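Ondrejka to open its old dye house as a second gallery

Ondrejka has confirmed that its new wing will open to the public in December, and the plans shown to members this week are lovely.
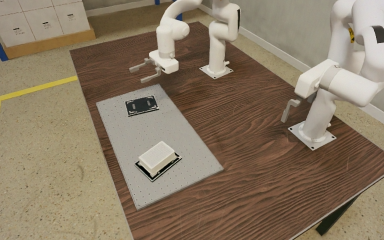
The gallery has been short of room for as long as most of us have been going. It owns far more than it can hang, and for years the only way to see the textiles or the big post-war canvases was to catch a loan show somewhere else. The new wing takes over the former dye house across the yard, a long brick building with a sawtooth roof and north-facing windows, and turns it into five rooms of permanent display plus a print study room upstairs.

Ivan Polishchuk, the gallery's head of collections, has been working on the first hang for nearly two years. He talked members through it on the evening of the announcement with a sheaf of photocopies and a great deal of arm-waving, and it was hard not to get swept along. He has dropped the old march through the decades. You'll come in from the yard to the weavings, hung high against bare brick, and from there you can go left to the paintings or right to the ceramics, with drawings threaded through both. "I wanted people to get a bit lost," he said. "You can always see daylight, so you're never lost for long."

A good deal of what goes up will be new to visitors. Fifteen of the weavings have never been shown at Ondrejka at all, and several have spent their whole time in the collection rolled up in a store on the far side of town. The group known as the Harbour Cloths gets a wall to itself. Anyone who saw the two that went out on tour a while back will know how much they change as you walk up to them: from the door they look nearly black, and then the greens start to come through. Seeing the set together is going to be a treat.

The paintings room is where the gallery has been boldest. The regulars' favourites are all staying (yes, including the big yellow orchard, which has been promised the end wall), but they'll hang beside work by painters who lived and taught in the same streets and hardly ever got a look-in. Polishchuk has spent much of the past year visiting families, looking in spare rooms and over staircases, and the result is a run of loans and gifts that fills some obvious gaps. There is a whole cluster of small kitchen interiors, painted on board, that I could have looked at all evening even in photocopy.

The building itself has been in the hands of the architects Plandeck, who have kept their changes modest. The roof has been reglazed, the floor levelled and a lift put in at the yard end. The old drainage channels in the floor have been covered with thick glass so you can still follow where the dye water ran. Blinds between the roof trusses will keep the light down over the textiles and can be drawn back in the ceramics room, where it doesn't matter and the glazes will love it. The rails and pulleys stay up too, and some of them will be put to work again for hanging the heaviest cloths.

Plandeck's project lead, Blair Munro, said the hardest part had been leaving things alone. "There's a stain on the south wall that must be ninety years' worth of indigo," Munro told members. "We had three different suggestions for what to do with it. We've cleaned the dust off."

That stain is going to be very popular.

Upstairs, the print study room will be open by appointment on any day the gallery is open. You'll be able to ask for up to five works at a time and sit with them at a proper table, without needing to be a student or to explain yourself. The online catalogue is being tidied up so that you can find what you want before you come. It's still patchy for the etchings, but the woodcuts are nearly all there now and well worth an hour's browsing.

The opening commission has gone to Dresalero, the studio pair whose paper pieces filled the stairwell last winter. They're making a long hanging work for the passage between the old building and the new one, using offcuts from the gallery's own posters and handbills. The paper is being pulped and dyed in batches, and the colours will run from the grey of the old stone entrance to the blue of the dye house. If it's half as good as the stairwell piece, people will be standing about in that passage and getting in everyone's way.

For the opening season there will also be evening talks, family drawing mornings and a set of short tours led by gallery staff from every department, front desk and workshop included. The tours were tried out in the main building earlier in the year and went down so well that they had to be repeated. The programme is being put together with the local arts newsletter Drornik, which will carry the full list of dates once they are settled and will print a pull-out plan of the new rooms.

Entry to the permanent collection stays free in both buildings. The ticketed exhibitions carry on in the main building, and the café moves across to the ground floor of the dye house, where it'll have doors on to the yard and a few more tables than the present squeeze by the cloakroom.

One thing to know if you are planning a visit before then: the upper floor of the main building will close for 21 days in the autumn while works are moved over. The orchard and the larger ceramics will be off view during that time. The ground floor, the shop and the current show of harbour photographs stay open as usual, and the yard entrance will be shut, so use the street door.

Members will be offered preview evenings ahead of the public opening, with booking details sent out by post and email. The exact opening date will be announced once the climate controls have had their full test run in the empty rooms. Offers of old photographs of the dye house at work are still very welcome at the front desk, where they can be scanned and handed straight back to you.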